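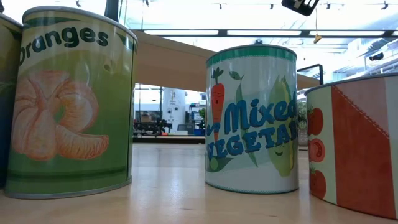

Four labeled cans in a row, oranges on the left.

How to Set Up a Rotating Pantry of Canned Food

A rotating pantry is a store of food you eat from all the time and refill as you go. The oldest can gets used first and the newest goes to the back. It takes one afternoon to set up and a few minutes a week after that. These steps assume an ordinary kitchen cupboard or a closet with shelves.

What you need

A permanent marker
A roll of masking tape
A notebook or a sheet of lined paper
A damp cloth
One or two cardboard boxes
Shelves at least 18 inches off the floor if the room is a basement

Step 1: Empty the shelves

Take everything out and put it where you can see it. Do one shelf at a time if you are short of counter space. Wipe the shelf down and let it dry before anything goes back. If you find a sticky ring, look at the bottoms of the cans that were near it.

Step 2: Check every can

Throw out any can that is bulging, leaking, badly rusted, or dented along a seam or rim. Do not open it to check. Do not taste what is in it. Wrap it in two bags and put it in the outside trash. A small, shallow dent in the side wall is usually fine, but put that can at the front so it gets eaten soon. Light rust that wipes off with a cloth is also fine.

Step 3: Write the date where you can read it

Makers print dates in different places, and some use a code. Find the date on each can and copy it onto the lid in marker, month first, then year. If the lid will be covered by another can, put a strip of masking tape on the side and write on that. If there is only a code, write the month you bought it and put a B in front.

A "best by" date on canned goods is mostly about taste and texture. High-acid foods such as tomatoes, pineapple and citrus lose quality faster than beans, corn or plain meats. Plan to eat the high-acid cans within 18 months of buying them and you will not have to think about it much.

Step 4: Sort by how you cook

Most guides tell you to sort by food group. I did that for years and it never lasted past the second grocery trip. My neighbor Orla Madigan sorts by meal instead, and I have copied her. Chili cans sit together: beans, tomatoes, green chiles. Soup cans are next to them. Fruit has its own spot -- ours is the low shelf, so the kids can reach it. Put what you use most between waist and eye level. Heavy cans go low.

Step 5: Load from the back

Line the cans up in rows running from the back of the shelf to the front, one kind of food per row. The latest date goes in first, at the back. The earliest date ends up in front. Do not stack more than 2 high unless the cans are the kind with a recessed bottom that locks onto the lid below.

If your shelf is deep, cut the front off a cardboard box and use it as a drawer. Slide the whole thing out when you restock.

Step 6: Set a low mark

For each row, decide how many cans you want on hand and how few you will accept before buying more. Write both numbers on tape on the shelf edge. Ours for black beans says 6 / 2. When the row is down to two, beans go on the grocery list.

Step 7: Restock

New cans go behind old ones, every time. Pull the row forward first, then add. Putting groceries away is the point where most people slip, so if you are tired, leave the bags on the counter and do it after supper.

Where to keep it

Cool, dry and dark is best. Between 50 and 70 degrees is a good range. Avoid the cupboard over the stove, the space beside the water heater, and any garage that freezes. Frozen cans can swell and break a seam.

Twice a year

Go through the whole pantry in June and again in December. Check dates, wipe shelves, and pull anything you keep passing over. If your household will not eat it, take it to a food bank while it is still in date, and cross that row off your list.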